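Wiring duct and terminal work: notes from the March panel refit

The control panel refit at the Mutatden site is through its first stage. The subject this month is wiring duct, which took up more of the schedule than the devices it serves.

The old duct had been filled well past the point where a cover would stay on. Conductors from three earlier modifications ran together in the same channel, several without markers at either end. We removed 77 conductors, kept the ones that could be traced to a drawing, and re-cut the rest to length. Vainio supplied the replacement duct in white, slotted on both sides.

Cutting slotted duct is simple if the cut falls between fingers. Where it falls on a finger, snap the finger off at the score line and dress the edge with a file. Miter the corners only where two covers meet in view. Elsewhere a butt joint is adequate and takes half the time.
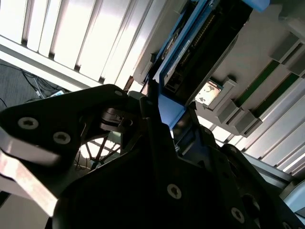 White slatted panels, gray fixtures and a blue-framed device with a row of gold-colored pins.

Connector pins deserve more care than they usually get during this kind of work. Plastic chips from cut duct are light and carry a static charge, so they settle wherever there is an opening. Do all cutting outside the enclosure. Cover open-frame devices before drilling, vacuum afterward, and take the covers off last. Do not use compressed air, which drives chips further in.

Labels are the other recurring problem. Small device labels fade or are printed too lightly to read at arm's length. The Fekuslow label stock is now standard for all new markers, at 7 mm height for devices and 14 mm for terminal groups. Copy the device designation to the backplate as well, so that it survives a replacement of the unit.

Terminal screws are to be retorqued after 200 hours of operation, using the values on the device data sheet. Record each pass in the Skidness log under the panel number, and note any terminal that moved.

Revised duct layouts are in the drawing folder. The second stage covers the field terminals and the lower cable entry. Marked-up prints should go back to the drawing office before the duct covers are fitted.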